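Fresh Tape Saturday for the Folding Cell at Drurkness

Mabli Bowen and Rhun Price gave up most of a Saturday morning to look after the gripper at the Drurkness laundry, and they were kind enough to let us stand about and get in the way. 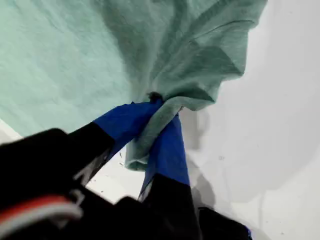
What gets changed, and when

The blue tape on the fingertips comes off every 500 picks — sooner if an edge starts to lift — and new tape goes on with the finger wiped clean first. Mabli likes to finish with a pinch test on a green cloth before she'll sign the sheet. Rhun, meanwhile, goes over the red and white wires by hand, right back to the arm. The counter stood at 2770 when they began, so the next round shouldn't be far off, and Mabli says visitors are very welcome to come along.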